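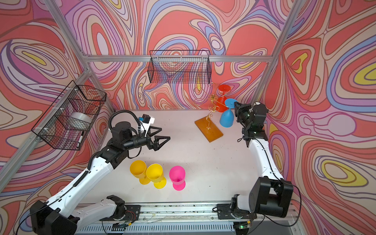
**Bemetti two-arm bench kit: review after 1,368 powered hours**

Reviewed by Usha Panicker. Updated March 16, 2022, to replace the first-impressions piece from January. The cable and gripper sections are new. The rail section has been corrected.

The kit is sold as a frame, a front rail, two mounting plates, two arms with parallel grippers and wrist cameras, and a box of hardware. The table, controller PC and side panels are the buyer's problem. Ours went onto a white tabletop in the back bay at Plimcombe, where it has run handling tasks on light plastic parts. Annag Tennant did the mechanical assembly and I did the wiring and calibration. We bought it at list price from Geddes and have no arrangement with either company.

## Frame

Standard slotted aluminum extrusion with corner brackets and T-nuts. The pieces were cut square and the tapped ends were clean. The instructions have you tighten each bracket as you go, and this produces a frame with a slight twist. Annag's method, on the second attempt, was to leave every bracket finger tight, set the frame on the table, measure both diagonals, and tighten from the bottom up.

The open front is where the arms mount. Access for cleaning and for resetting parts is good as long as the arms are parked first. There is no interlock, and none is offered as an option. We added our own stop button on the right side, wired into the motor supply.

Extrusion is easy to hang things on. We have wire mesh baskets on the frame for the items that otherwise end up under a gripper: tape and a marker. Put them on before calibration. Adding a basket means leaning on the frame.

## Rail and mounting plates

Each arm bolts to a black plate, and the plates sit on the rail along the front edge of the table. Spacing between the arms is adjustable by loosening the plate and sliding it. It is an assembly adjustment only; nothing drives it.

In January I wrote that the plates could be moved "without tools to speak of." That was wrong. A plate will slide once the bolts are backed off, but it does not come back to the same place. There is no index mark, no dowel hole and no scale. We scribed our own lines on the rail. Even with the lines, both arms need to be recalibrated to each other after a move, and the full routine took us 57 minutes the last time.

The plate bolts loosen. We found the left plate with two bolts below torque at the first check, and after that we moved to checking every 50 hours. Medium-strength threadlocker has held since it was applied. The manual mentions neither the checks nor the threadlocker.

The rail's slots collect whatever falls in. Small boards and connectors live near the bases, and the kit supplies no cover for them. A dropped washer next to a live board is a foreseeable event. A strip of snap-in slot cover, bought by the yard, deals with the slots but not with the boards. Geddes quotes a printed cover set at a price I would not pay.

## Arms

White link covers over black joints. Reach is enough for either gripper to get to the middle of the table with room to spare. The far corners are a different matter. The back right corner, where we keep the wire glass holder, is comfortable for the right arm only if the elbow stays high. Plan the fixture position around the arm's posture as well as its reach.

Backlash at the shoulder was low when new and has not changed enough for us to measure with the tools we have. The wrist is less good. There is visible play at the last joint on the right arm with the power off, and a smaller amount with it on. It has not grown. I log it with a dial indicator against the gripper body at each check, same pose, same side.

Link covers are held by small self-tapping screws into plastic. They survive three or four removals and then start to strip. Annag replaced ours with threaded inserts and machine screws on the covers that come off for routine inspection, and left the rest alone.

The maker gives 2,000 hours as the interval for joint service. We are not there yet, so I have no opinion on how hard the job is. The parts list for it is available, and the parts were in stock when I checked.

## Cables

The weakest part of the kit.

Power and signal cables run along the outside of the links and are clipped down. At the wrist there is a loop of slack to allow for rotation. Too little slack and the connector takes the load at the end of travel; too much and the loop swings into the camera's view or catches on the other gripper when the two come together. The manual shows the loop in a drawing with no length given.

Our procedure for setting it:

1. Power off. Move the wrist by hand to one end of its rotation.
2. Feed cable through the last clip until the loop is relaxed with no pull on the connector.
3. Move to the other end of rotation and repeat.
4. Take the longer of the two and mark the cable at the clip with tape.
5. Bring both grippers together by hand in the worst pose you expect to use, and look for contact.
6. Tie down. Trim the tie flush.

Step 5 is easy to skip and should not be. A handover puts two wrists, two cameras and two loops in a very small space. Our one broken connector came from a loop hooking over the opposite finger during a slow test move. The arm did not fault. It pulled the plug out of its housing.

The base end is also untidy. Cables leave the bases and hang from the table edge unless you do something about it. We have not finished doing something about it. Strain relief on the table frame is the next job on the list, and the leads near the mounting plates have to be moved out of the way each time the bolts are checked.

## Grippers

Two fingers, parallel motion, black finger plates that taper toward the tip. Grip force is set in software, in unitless steps. Start low. The step we use for thin plastic goblets is low enough that a heavier part would slip.

The finger plates are fastened from the back and can be swapped without removing the wrist module. Check that both seat fully. A finger seated slightly proud closes at an angle and will tip a stem as it grips.

Our standard acceptance test after any gripper work is a two-arm hold. One gripper takes the stem and foot of a goblet, the other takes the bowl end, and both hold for a fixed time with the motors on. If the arms disagree about where the part is, the goblet shows it by rotating or flexing. It is crude, but it tests the relative calibration directly and needs no special target.
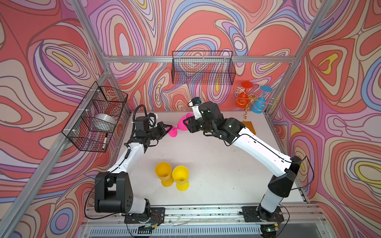
A pass means no visible rotation of the part through the hold and a clean release from either side. We run it with the glass level and again with it tilted. The second pose loads the wrists differently and has twice shown up a finger screw that the first did not.

Spare finger plates come from Bemetti direct. Delivery was quick. The second set had slightly different countersinks from the first, so keep the screws that come with each set.

## Wrist cameras

Mounted on top of each wrist on a small bracket. Image quality is adequate at gripper distance. The bracket is the limiting item: it will rotate if bumped, and a bump hard enough to rotate it is not hard enough to notice. I put a witness mark across the bracket and the wrist housing with a paint pen. If the line is broken, recalibrate that camera.

Clean the lens with a dry cloth only. The housing is not sealed.

## Software

Short section, as most readers will replace it. The supplied controller application homes the arms, jogs them, sets limits and records poses. It does all of that without crashing. Calibration files are plain text and should be copied somewhere safe, with the plate position noted in the file name. The application overwrites the previous calibration with no prompt.

Joint limits are not shared between the arms. Each arm knows its own range and knows nothing of its neighbor. Collision avoidance between the two is left to the user.

## Maintenance as we do it

**Start of each session**

- Look over both wrist loops and the clips along the links.
- Check the camera witness marks.
- Home both arms, one at a time.
- Wipe the tabletop.

**Every 50 hours**

- Torque check on mounting plate bolts and frame corner brackets.
- Finger plate screws.
- Backlash reading at both wrists, logged.
- Two-arm hold, level and tilted.

**When anything has been moved**

- Full calibration. No shortcuts found so far.

## Compared with the Naledberg

We had a Naledberg cell on loan before this one. Its cables run inside the links, its plates are doweled and its manual is better. It also costs far more, and a failed wrist goes back to the factory as a unit. On the Bemetti, Annag had the damaged connector replaced and the arm back in use the same afternoon, with a part from the hardware drawer.

## Verdict

Recommended for a shop with someone willing to maintain it. Not recommended as a first robot for a group that expects to unpack it and start work. Budget for threadlocker, slot cover, inserts and a torque driver with a low range.

Wanted in the next version: dowel holes in the mounting plates, a stated loop length for the wrist cable, a cover for the boards on the rail, and a prompt before calibration files are overwritten. I sent this list to Bemetti in January and received an acknowledgment. I will add their answer here if one comes.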